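About Orness

Orness supplies and hangs sheer curtains for apartments, schools, and offices. The company was founded 15 years ago by Elżbieta Pietrzak, who began with a single cutting table and a small list of private clients. Today the workroom employs nine people, and Ms. Pietrzak continues to approve every fabric before it enters the collection.

Our work begins at the window. A fitter visits each property to record the width of the opening, the position of the frame, and the direction of the light.
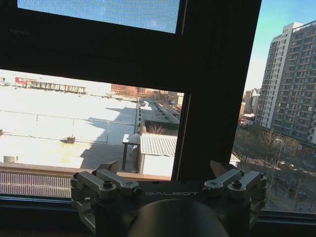 Clients on upper floors frequently ask for privacy without the loss of daylight. For these rooms we recommend an open-weave sheer in off-white, with thicker threads forming a grid. 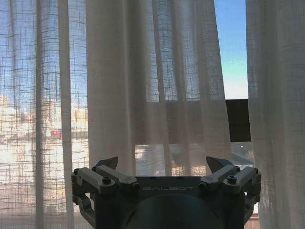
The collection currently includes 40 fabrics, of which eight are sheers. Panels are cut and hemmed to order, and the fullness of the folds is agreed with the client in writing. 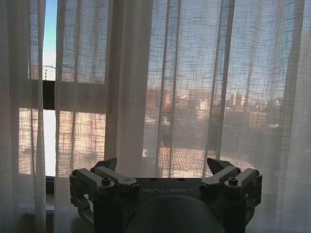 Kacper Lis, Head of Fitting, is responsible for all installations and for the instruction of new staff. Repairs and rehanging are available to existing clients throughout the year. The showroom is closed in January for stocktaking. Samples may be requested from the office by mail or telephone.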